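4. Equipment planning and cost model

4.1 Scope of the budget

The equipment budget was prepared before the site list was final, and the two were then adjusted against each other over several weeks. This section sets out what was bought, what was hired, what was left out, and how the per-site cost was arrived at. Robot arms for the later evaluation stage are treated separately in Section 6, as they were paid for from a different allocation and are not needed while demonstrations are being recorded.

The unit of planning was the kit. A kit is everything that one operator carries into a home to record textile handling tasks: hand-held grippers with their mounts and displays, spare jaw tips, chargers, a storage drive, a support for any fixed device, and a case. We had first planned by the gripper, on the assumption that operators could draw from a common pool at each site. That assumption failed in the Prillen pilot. Grippers moved between operators, calibration files did not move with them, and part of one week's recordings had to be matched to hardware by serial number after the fact. Planning by the kit raised the purchase price and removed that work.

4.2 Choice of hand-held units over teleoperated arms

Two procurement options were costed. Under Option A, the project would purchase 2 mobile teleoperation stations and transport them between homes. Under Option B, operators would carry hand-held grippers and work directly at the bed, bench or table where the task is normally done. Both options were scored against the same task list, which is dominated by garments and bedding.

Option A gives recordings in the joint space of the target arm and needs no retargeting. Its costs are mostly outside the purchase price. Each station requires a vehicle with a tail lift, two people to move it, a floor area that many bedrooms do not have, and a recommissioning check after every move. We obtained a transport quote covering the Bernden sites only, and it exceeded the entire consumables line for Option B. Stairs were excluded from the quote.

Option B moves most of the expense into hardware that fits in a case, and into processing time. Wrist motion has to be recovered from the recordings, and frames in which tracking is lost must be discarded. The grasp is limited to what the jaws can do, which for textiles means edge pinches, drags and two-handed spreads. These are the motions the evaluation arm will be asked to reproduce, so the limit was accepted.

Figure 3 shows a garment task on a bed, with one hand-held gripper in the foreground and a second held in the operator's left hand. Working areas of this type set most of the requirements in Table 2, including reach, jaw colour and the mass of the unit.

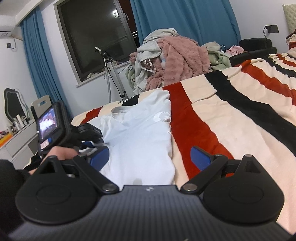 7 min read

Figure 3. Garment handling with hand-held grippers in a bedroom. A white T-shirt is laid flat on a striped blanket, and both grippers have blue jaw parts.

4.3 Requirements derived from the working area

Beds are soft, wide and usually placed against at least one wall. An operator reaches across them at arm's length for much of a session, and the mass of the unit matters more than it does at a bench. The requirement was written as a limit on the loaded unit, with bracket and display fitted, and not on the bare gripper quoted in supplier data sheets. Two of the candidate products met the limit bare and failed it loaded.

Jaw colour was specified. Household textiles vary widely, and in Figure 3 the T-shirt is white while the blanket under it is cream with red and black stripes. A saturated tip is easier for the segmentation stage to separate from white and cream cloth than a grey one. No single colour is safe for all sites, and the blue jaw tips will be a poor choice against denim or against blue bedding. We therefore budgeted for a second set of tips in a different colour at kit level, to be fitted at the operator's discretion and recorded in the session log.

A small on-unit display was treated as optional in the first draft of the specification. It was made mandatory for one unit per kit after Prillen, where operators without a display could not tell whether recording had started. The display adds to the unit price and draws on the battery, but the cost of a lost home visit is larger than both.

Furniture was not purchased or moved. The protocol asks operators to work with the room as it stands, including laundry, cables and personal items near the bed. This removes a staging line that had been carried over from an earlier laboratory budget, and it gives a closer match to the conditions under which a domestic robot would be deployed. Sufficient clear floor for the operator to stand beside the bed is the only condition placed on the household.

4.4 Purchase, hire and spares

All grippers were purchased. Hire was considered, but the hire firms approached would not permit the modified brackets, and the hire period needed to cover the full schedule would have passed the purchase price before the Egan sites were complete.

Tripods were treated as purchase items because of their low price and high rate of damage in transit. Lighting was excluded. The reasoning was that ceiling lights and whatever daylight is available are part of the domain, and that carrying lamps would add a second case to each kit. Where a room was too dark for tracking, the session was rebooked for a different time of day and the rebooking was charged to the contingency line.

Spares were set from wear observed in the pilot. Jaw tips wear fastest. The compliant surface polishes with repeated contact on cotton and loses its hold on thin fabric well before it shows visible damage, so replacement on inspection alone was judged unreliable. Tips are replaced after 1000 grasp cycles, as counted by the gripper firmware. Pivot screws are checked at the same interval and replaced as needed. Linkage arms did not fail in the pilot and are held centrally, with none carried in the kit.

Batteries were over-ordered. The Husta sites are remote from the depot and an operator may visit more than one home in a day with no reliable opportunity to recharge. For Husta kits the battery allowance was doubled. For all other areas it follows the supplier's recommendation.

4.5 Cost per usable demonstration

The kit price alone is a poor basis for comparing options, and the figure used for decisions was cost per usable demonstration. It is formed from the purchase price of the kit spread over its planned life, plus consumables, operator time, travel and processing, divided by the number of demonstrations that pass quality checks. Rejected demonstrations carry their full cost in the numerator and contribute nothing to the denominator.

Planned life was set at around 1000 operating hours for the gripper body. This is a planning value chosen for depreciation, and we have no unit that has reached it. Sensitivity to this value is low. Halving it changes the cost per usable demonstration by less than a modest change in travel distance does, since operator time and travel account for most of the total.

The rejection rate has a much larger effect. The main causes of rejection in the pilot were tracking loss when a gripper passed under a fold of cloth, jaws leaving the field of view during wide spreads, and missing calibration files. The third cause is addressed by planning at kit level. The first two are properties of the task and were retained in the model at their pilot rates, with no allowance for improvement as operators gain experience. This is a conservative choice and probably overstates the cost of the later sites.

Under these assumptions Option B was cheaper at every site, including Husta. The margin was narrowest at Egan, where several homes are in one building with a lift and the transport penalty on Option A is small. If the task list had been dominated by rigid objects on kitchen benches, for which tracking loss is less frequent but contact forces matter more, the comparison at Egan would need to be repeated.

4.6 Schedule and order timing

Orders were placed in two lots. The first covered the Prillen and Bernden kits and was released in May. The second, covering Egan and Husta, was held until the pilot rejection rates were available, and the quotes on which it was based expired on 4th October. Splitting the order forfeited a volume discount on grippers. It also allowed the mandatory display, the second set of tips and the larger battery allowance to be written into the second lot as standard items, where retrofitting them would have required the units to be returned to the supplier.

The first lot was not retrofitted in full. Bernden kits received the additional tips, which are a user-fitted part, and one display each. Any comparison of rejection rates between Bernden and the later areas should take account of this difference in configuration, which is recorded by kit in the supplementary inventory.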